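Gruvirico Steel Ice Scoop: a review, at length, of a small shovel

Posted Aug 1, 2019

I have owned one ice scoop in my adult life before this one. It was clear plastic, it came free with a cooler, and it snapped in half in a bag of gas station ice during a Fourth of July party. After that I used a coffee mug, which works fine until you look up and see your guests watching you do it.

So I bought the Gruvirico. It comes in a box of 2 from the kitchen supply place in Clilley, because apparently the typical household needs a backup. The pair cost me 9 dollars, and I put them to work for most of July on lemonade, iced tea and one regrettable pitcher of something with mint.

What you get

A scoop. There is a bowl part and a handle part. The handle is a plain straight cylinder and the bowl tapers down to a flat, open lip, so it goes into a heap of cubes like a shovel and comes out with more than you wanted. The inside is fluted, and it's polished enough that you will meet your own kitchen ceiling in it, in stripes. Anything dusty or grainy shows up on that shine, too. A few white specks near the lip look like a crime. If you're the sort who rinses things and calls them washed, get the brushed kind.

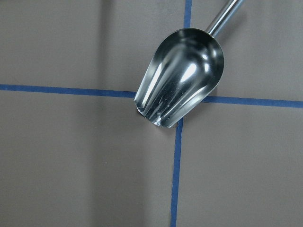 How it does with ice

Very well, with loose cubes. My setup for drinks is a bowl of ice, a cutting board, a knife, a couple of citrus, and the cups upside down on their rack so that the flies have to work for it. The narrow lip means I can aim for a single cup and mostly hit it. With the mug I was running at a 50 percent success rate and the dog was getting the rest.

It's less good with ice that has fused into a lump. A lump wants hitting, and the round handle turns in a wet hand when you hit things with it. I would have paid another dollar for a flat spot under the thumb. Fotia makes one with a rubber grip, which I tried in the store and disliked for being rubber.

The size is a little ambitious for a small bowl. I keep my ice in one about as big as you'd use for cereal, and once the level drops past halfway I'm chasing the last cubes up the side.

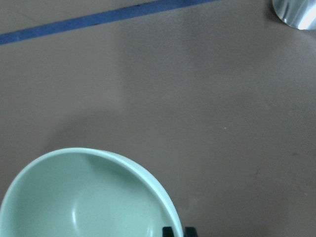

A wider bowl would fix it, and I own several, but they're all at the back of the cupboard behind the Babić fondue set, and I'm not moving the Babić fondue set for ice.

How it does with everything else

I tried it on sugar, which was a success, and on flour, which was mostly a success and then a long wipe. Rice is good. Dog kibble is excellent, so the second scoop lives in the kibble bin now and can't come back. Sliced lemons, no. Use your fingers or a spoon like a normal person.

It doesn't measure anything. There are people in the store's comment section who are angry about this. I'd say only that a scoop of sugar in my lemonade has come to mean one thing on a cool day and quite another in late July, and the pitcher has been emptied both times.

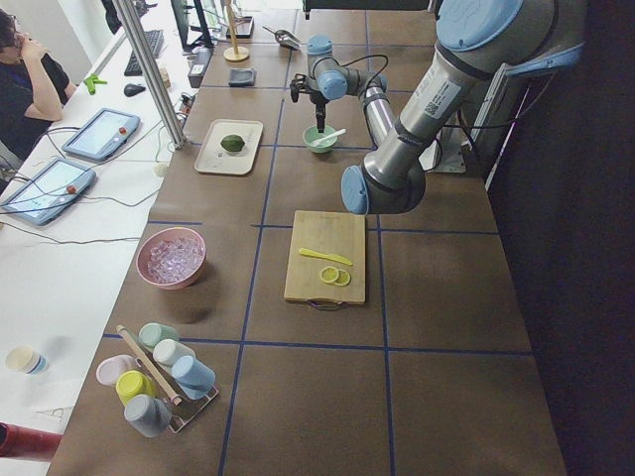 Cleaning is quick except down in the flutes, where sugar syrup dries into little lines that need a brush. I've been putting mine through the dishwasher and it still looks the way it did out of the box, give or take fingerprints. It does slide around in a drawer and it's loud about it. There's no hole in the handle for hanging, so the drawer is where it goes, or on the table, where guests will pick it up and ask if you own a bar.

Good: strong, shiny, aims well, cheap.
Bad: slippery when wet, no hanging hole, shows every grain.

Would buy again, though with 2 in the box I don't expect to have to.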